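Enache bar keeps late licence after noise review

Monday, August 25, 2025

A licensing panel at Nivcombe District Council has allowed the Enache, a gay bar and sauna in the centre of Bonham, to go on trading until 4am at weekends. The decision follows a review of the premises licence requested by a neighbouring resident.

The panel added new conditions on sound levels, use of the rear yard and management of the queue. It did not reduce the hours or remove any licensable activity, and refused a request for a ban on re-entry after midnight.
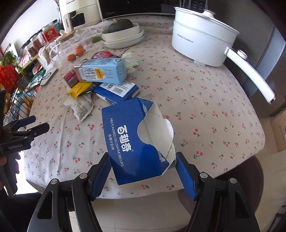
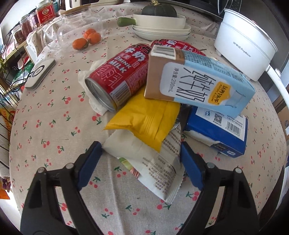

Packaging on a cherry-print tablecloth

Background to the review

The Enache occupies the basement and ground floor of a former printing works. The bar is on the ground floor. The sauna has its own door on the side passage and is run under the same licence, although alcohol may not be taken below the ground floor.

The application for review was made by Floarea Filip, who lives in a flat behind the building. She cited the prevention of public nuisance, one of the licensing objectives the panel must consider. Her written statement said that bass from the bar could be heard in her bedroom with the windows shut, and that customers smoking in the yard were often louder than the music.

Further representations repeated the complaint about noise. Others objected to the nature of the business. The panel's legal adviser told members that moral objections to a sauna for gay and bisexual men were not relevant to the licensing objectives and should be given no weight. Those passages were struck out of the papers before the hearing.

Filip told the panel that she had never objected to the type of venue. "I moved in knowing what it was," she said. "My complaint is about the yard and the bass, and it would be the same complaint about any bar."

Representations in support of the venue outnumbered those against. Many of them described it as the only place of its kind in the district. The legal adviser said these could be considered where they dealt with how the premises were managed, but that the value of the venue to its customers was not itself a licensing matter.

Sound measurements

Maricica Husar, an environmental health officer, presented readings taken from inside the complainant's flat and at the boundary wall. She said the amplified music was clearly audible at the boundary on the first visit and that the cause was mostly low-frequency sound passing through the rear fire door.

The door had dropped on its hinges and no longer met the seal along its lower edge. It was rehung before the second visit. Husar said the later readings at the boundary were lower, but that voices from the yard were unaffected by the repair and remained the main source of disturbance after 1am.

She recommended a fixed limit in place of the existing wording, which required only that music should not cause "undue annoyance". She described that wording as difficult to enforce because it gave officers nothing to measure against.

The venue's own readings were taken by Stoltolix, an acoustics firm. Its report agreed with the council's on the fire door. It differed on the weight to be given to traffic, which Stoltolix said masked part of the noise from the yard until the early hours. Husar accepted that traffic was present in her recordings but said it fell away well before closing time.

Case for the operator

Delia Munteanu, solicitor for the licence holder, said the operator accepted that the door should have been repaired sooner. She told members that no other responsible authority had asked for a cut in hours, and that the police had made no representation.

On re-entry, Munteanu argued that a ban would leave people who had stepped out to smoke standing on the street without their coats or belongings, most of which are kept in lockers on the sauna side. She said this would move noise from the rear of the building to the front, where there are more homes.

Sânziana Dobre, the designated premises supervisor, answered questions about the queue. She said customers had at times been shouted at from passing cars while waiting, and that door staff now brought people into the lobby as soon as their details had been checked. Members asked whether the side passage was lit. Dobre said that it was, and that the lamp was on a timer which would be changed to run until the last member of staff had left.

New conditions

The panel attached 6 conditions to the licence:

A noise limiter is to be fitted to the ground floor sound system and set so that music does not exceed 65 decibels at the rear boundary.

The rear fire door is to be kept closed when music is played, except in an emergency.

No more than 78 people may be in the rear yard at any time, and the yard is to be closed to customers after 1am.

Smokers are to use the front lobby area once the yard has closed, under the supervision of door staff.

The side passage is to be lit for the whole time the premises are open and until staff have left.

A telephone number for complaints is to be given to nearby residents, with a written log of calls kept on the premises for inspection.

The limiter must be sealed by an officer once it has been set. Any change to the amplifiers or loudspeakers will require a new setting.

Decision

Giving the decision, the panel's chair, Brândușa Cozma, said members had found that a nuisance had occurred and that the door was the principal cause of the music element. They were satisfied that the yard required control, but did not consider a cut in hours proportionate when the other measures had not yet been tried.

"The licence holder should be in no doubt that the log will be read," she said.

Either side may appeal to the magistrates' court within the statutory period. Munteanu said her client did not intend to appeal. Filip said she would wait for the written reasons before deciding.

The existing conditions on closed-circuit television, proof of age and the storage of alcohol are unchanged. Environmental health officers will take a further set of readings from the boundary wall in December.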